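Ninau Holiday Flats, Sondthorpe
Questions we receive often

At what time can I arrive?
The keys are ready from four in the afternoon. If your train comes late, please write to us before noon and we leave the key in the box beside the street door. The code is sent to you on the morning of arrival.

How do I find the house?
From the station take bus 11 and get off at Polat Bakery. The house is on the other side of the street, with a green gate. Please do not follow the navigation of your phone for the last part, it will bring you to the back lane and there is no entrance.

Is there a kitchen in every flat?
Yes, every flat has its own kitchen, also the smallest ones. Salt, oil, tea and washing-up liquid are in the cupboard. We ask you to wash the dishes before you leave, but the floors are our work. 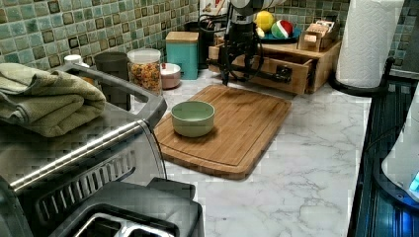 Can I bring my dog?
One dog for each flat is welcome, and it costs 5 pounds a night. Cats we cannot accept — my sister cleans the flats and she has a strong allergy.

Is there parking?
We have no parking of our own. In winter the street is free. From April until October you need a visitor ticket, which you buy from us for the whole stay. The large car park by the harbour has almost 984 places, but it fills early when there is a market.

Is the sea far?
On foot it is 11 minutes to the small beach. The path has 44 steps and no rail at the bottom, so with a pushchair it is better to go by Harbour Road.

Are the flats quiet?
At the back, very quiet. At the front you hear the bakery van at five in the morning. When you book, tell us which side you prefer and we try to arrange it. 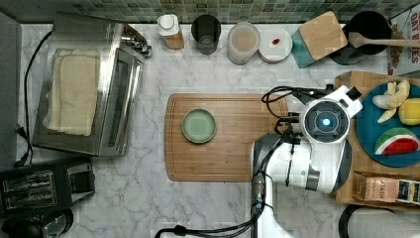 Rosalba Donati wrote to us in November that she had slept at the front for a week and heard the gulls much more than the van, and that we should warn people of the gulls. So we do it now: there are gulls, mostly from May.

Can I cancel?
Until two weeks before arrival you receive all the money back. After this we keep the first night. Bookings made through Ristoter follow their own rules, so please ask them directly.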